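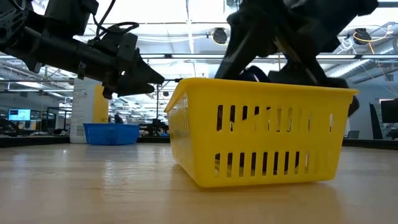 **Bench Talk**

Yvette Lavoie has spent since April finding out which of two gripper fingers is less annoying. Cornach's are long and pointed. Clistgate's are blunter, dearer and come with a 41-page manual, "of which one page is about fingers".

She scores each on 102 picks, out of yellow baskets and bins, with tubes and crinkly packets as the opposition. "Rigid things flatter everybody," she says. "Give it a bag and you learn who your friends are."
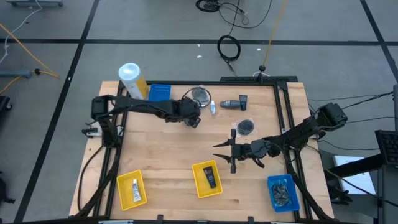

Väisänen, listening in, objected that the fingers get blamed for what the controller does, and that a slower close would have rescued half the failures. Lavoie allows him a quarter.

She did swap controllers once, to the Nituvier, and lost 13 picks before lunch. "It's very smooth. It misses beautifully."

And the wrist cameras? "Fine until the gripper goes in the basket. Then you've bought a close-up of a wall." 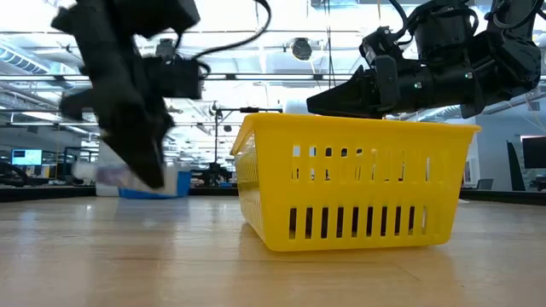
## What she'd buy

Pointed fingers, for now. "Ask me again when the spares invoice arrives."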